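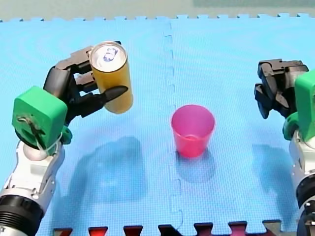
canau_dad
Foam puzzle mats under a treadmill, yes or no? The Peltov listing says they cut noise by half.

kuo246
Half of what? They never say. I had 13 tiles down and my downstairs neighbor still texted me every Monday.

Rasmus Šimkus
Disagree, mine helped with the thumping. Motor hum, no change.

kuo246
Did you measure it or did it just feel quieter?

Rasmus Šimkus
Felt. My wife agrees.

canau_dad
So get rubber?

kuo246
I'd borrow some first.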